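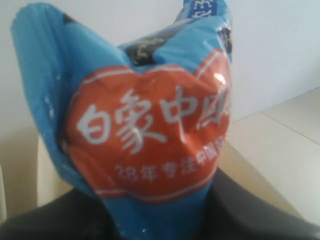

Borkell 米白收纳筐(三只装)

货号 2792
售价:108 元/三只,不拆卖
单只自重:400 克
材质:塑料
颜色:米白,目前只有这一种
是否带盖:否

厂家的宣传单上写着“告别杂乱,重塑生活秩序”。我们店卖收纳用品卖了几年,没见过哪只筐能重塑谁的生活。它能做的事情是装东西,顺便让你把同一类的东西放到一处。下面按这个标准来介绍。

外形

长方形,四角是圆的,侧壁略微往外张,前后两面各开一个椭圆形提手孔。三只一模一样,没有大中小之分。喜欢“套娃”式收纳的人可能会失望,我们倒觉得省心,买回去不用琢磨哪只配哪个位置。

侧壁外张的好处是空筐能一只套一只叠起来。坏处宣传单没写:筐底比筐口小,按筐口尺寸估算能装多少,多半要估高。量尺寸的时候请量筐底。

装零食行不行

问得最多的就是这个。袋装的没什么问题,袋子软,塞进去会自己找地方,白象那种亮蓝色的袋子揉皱了也照样放得下。要留意的是袋子本身占地方。充了气的袋子鼓鼓囊囊,放几袋筐就满了,看着很丰收,其实没多少东西。想多装就竖着插,袋口朝上,找起来也快。

筒装的麻烦一些。薯片筒又高又硬,立着放会高出筐口一截,躺着放又要看筐底的长度够不够,斜着搁则占掉半只筐。
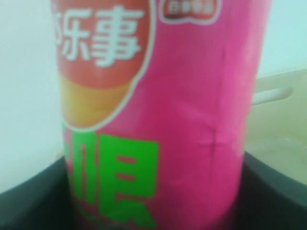

我们的建议是筒装的单独占一只筐,别跟袋装的混着放。硬筒压软袋,压碎了又要来问我们筐是不是太浅。筐不算浅,是筒太高。如果家里买的基本都是筒装,老实说这款不太适合,去看看 Drorano 的深筒架,价钱贵一些,但是对路。

关于“分类系统”

包装里附了一张卡片,叫“Flidanov 三色分类法”,建议用三种颜色的贴纸区分筐的用途。贴纸另售,我们没有进货。贴纸贴在塑料面上,边角迟早要翘,撕下来还留一层胶,何必呢。

拿黑笔直接在提手孔下面画个记号就够用了。一只画三角,一只画方块,一只画圆,里面随手涂几道,远看也分得清。孩子不识字也能用,换了用途也不必重写“饼干”“面”“杂项”之类的字。至于三角代表什么,全家说好就行。笔要选写得上塑料的,先在筐底试一笔,有些笔一抹就花。

也有人不同意。Folasade Babalola 留言说过,记号画得再清楚,家里人照样往离手最近的那只里扔,最后三只筐装的都是同样的东西。这话我们没法反驳。

摆放

三只并排放在桌上或层板上,前面的提手孔朝外。Subramaniam 的 80 厘米层板我们店里在用,横着能不能摆下三只要看你筐口哪一边朝外,下单前请自己拿尺子量,不要只看网页上的渲染图。渲染图里的筐后面是落地窗和一盆龟背竹,跟你家的储物柜没有关系。

筐和筐之间留一点缝,手指要从提手孔伸进去,贴得太紧,抽的时候会把旁边那只一起带出来。

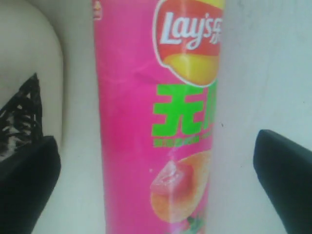 Fotis Kouris 说他家的用法正相反,筐全部塞紧,要拿东西就伸手进去拿,筐从来不动。他觉得提手孔纯属摆设,还漏灰。漏灰是真的,无盖的筐都落灰,有孔没孔差得不多。装有包装的零食,灰落在包装外面,擦一擦就好。散装的坚果、拆了封的饼干,请用密封罐,别往这种筐里倒。

承重

宣传单写“超强承重”,没有写数字,所以我们也不写。装零食、纸巾、袜子都没有问题。装罐头和瓶装饮料的话,单手提一个孔走路,侧壁会跟着变形,心里不踏实就用双手托底。有顾客拿来装哑铃片,后来问能不能退,不能。

清洗

清水加一点洗洁精,擦干。不建议进洗碗机,厂家说可以,我们持保留态度。米白色好看归好看,沾了酱油和辣油要尽快擦,放久了会留印子。手画的记号洗几次会变淡,补一笔就是。

这款值不值

三只 108 元,在塑料筐里不便宜。超市里几块钱一只的筐照样装东西,区别在于这款边缘打磨得还算干净,提手孔不割手。为了这一点多付钱划不划算,各人自己掂量。如果手头有大小合适的纸箱,先用纸箱分两个星期,看看家里是不是真的有人会按类放。分得下去再来买,我们不急。

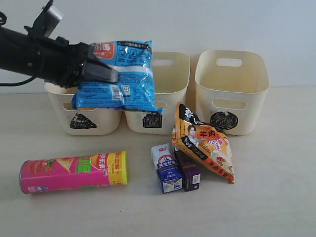
买三只装还有一个实际的问题:零食买回来很少正好分成三类。袋装一只,筒装一只,剩下那只通常空着,过阵子变成放充电线、电池和说明书的地方。空着也没什么不好,偶尔多买了一批有处可放。真的只需要两只,就找人拼单,三只装我们不拆。

常见问题

能不能买到盖子?
不能。厂家从二月起就说在开发,我们问过两次,没有下文。网上有第三方的盖子,扣不扣得上不保证。

会不会有味道?
刚拆包有一点塑料味,敞着放通风处散一散。鼻子特别灵的请慎重。

三只颜色会不会有色差?
同一包里的没发现。分两次买的,可能会有一点。

退换
未使用、未画记号的可以退。画了三角的不退,画了圆的也不退。运费由买家承担,破损除外,收货时当场拆开看,箱子外面有压痕的请先拍照再签收。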